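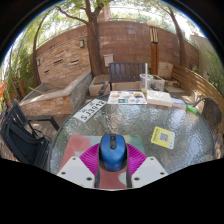
Umik Dunda — pinza manual para recogida de demostraciones

Referencia: Dunda 2
Fabricante: Umik
Disponibilidad: bajo pedido

La Dunda es una pinza de mano de dos dedos para grabar tareas de manipulación fuera del laboratorio: patios, cocinas, talleres, mesas con objetos de uso diario. El operario la sujeta, realiza la tarea y el registro sirve después para entrenar el brazo.

Contenido del paquete

Pinza montada, 2 dedos de repuesto, correa de muñeca, cable de carga y guía de buenas prácticas Kaneko en español.

Normas de uso incluidas en la guía

Antes de grabar en una terraza u otro espacio compartido, pida permiso al responsable del lugar y avise a quienes estén cerca. Los documentos, las matrículas, los códigos QR y las tarjetas que queden a la vista se tratan como datos identificables: se retiran de la mesa o se anotan en la ficha de sesión para difuminarlos antes de compartir el material.

Las superficies de vidrio y otras que den reflejos se indican en la ficha. No se corrige la luz a mitad de una serie. Si cambia, se cierra la serie y se abre otra.

Los vasos con líquido se dejan fuera del recorrido de la mano, salvo que formen parte de la tarea. La pinza no está protegida contra salpicaduras.

Revise los tornillos de los dedos al empezar la jornada y repita la calibración después de cualquier golpe. Una pinza con holgura no se usa, aunque cierre bien.

Mantenimiento

Los dedos se limpian con un paño apenas húmedo, sin disolventes. Duran más de 1000 ciclos de apertura y cierre en uso normal; anote el cambio en el registro del equipo.

Preguntas frecuentes

¿Sirve la guía Kaneko para otras pinzas? Sí, salvo el apartado de calibración, que es propio de la Dunda.

¿Dónde se envía el equipo a revisión? Al taller de Wadstead, con la ficha 53 cumplimentada. Sin ella no se admite.

Ficha actualizada el 9 de septiembre.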